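Flundbridge Yard and Garden Fund: progress report from Hoani Shared Gardens
20/02/2022
To: Kieran Lambert

Hi Kieran,

You asked for a plain account of where the retaining wall and drainage job stands, so I'm going to just write it the way I'd tell you over the phone (with fewer interruptions, I hope!). The short version is that the lower wall is up, the drain behind it is in, and the steps are the part that's behind.

We started at the bottom of the slope like we said we would. The old timber wall came out in pieces and most of it was too rotten to reuse, so that went to the dump and we paid the dump fee out of the supplies line. Digging the trench took longer than I'd planned on. There's a band of hard clay down there, and we ended up renting a small digger for two extra days. I know that wasn't in the budget you approved, and the receipt is in the folder with the others.
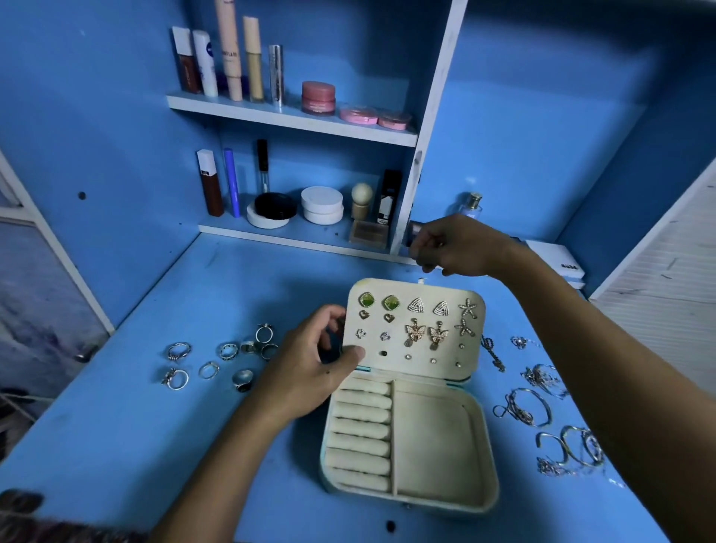
The base went in after that, compacted gravel with the first course of block set below grade. I checked that course with a level more times than I'd like to admit, but if the first row is off then every row above it is off too, and I didn't want to be pulling block back out in the rain. We've laid 153 blocks so far. Grevora delivered them on two pallets and swapped out the chipped ones without any fuss, which was nice of them.

Behind the wall there's perforated pipe in a sock, then clean stone, then fabric, then soil. It runs out to the side by the compost bays. We had a good hard rain a week after backfilling and I went down in my boots to look. Water was coming out of the pipe end and the path was dry for the first time since I've been here!
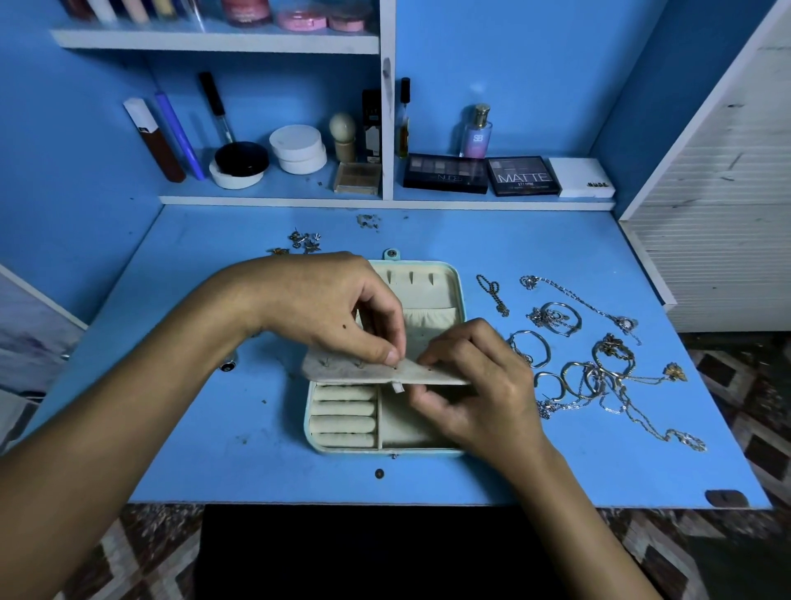
Money

The grant was for 1000 dollars toward drainage and materials, and most of that is spent. Pipe, stone and fabric came in a little under. The digger ate up what we saved and then some. I've moved the cap adhesive over to our own account so your side stays inside the total, but please tell me if you'd prefer it shown another way, I'm easy.

Steps and planting

The steps are where I need a bit of patience from you. Luvenum had the treads listed as in stock when I ordered, then wrote back to say the color we picked was on backorder. I could switch to the gray and have them quickly, or wait for the tan that matches the wall caps. Most people here want the tan. I've told everybody to keep using the side path for now, and I put a rope across the slope so kids don't slide down it (they did anyway, the first day).
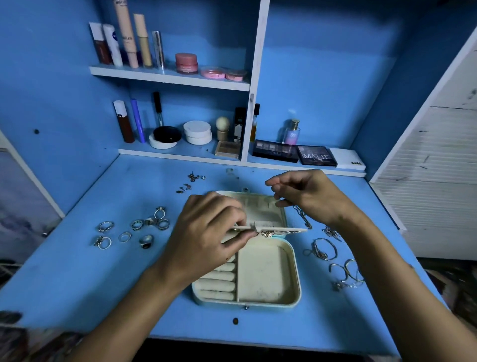

A small gold earring held near the slotted lid of the jewelry box.

For planting, we've got 22 creeping thyme plugs promised by one of our plot holders and I'd like them in the top edge before it gets warm. The upper wall is still a September job, and I'd like to leave it there. It needs 10 full days of work by my count, and I can't see finding those in spring when everyone's busy with their own beds.

What I need from you is a yes or no on the tan treads, and whether you want to come walk the slope before we cap the lower wall. Any afternoon works for me, just bring shoes you don't care about.

Thanks again for backing this one.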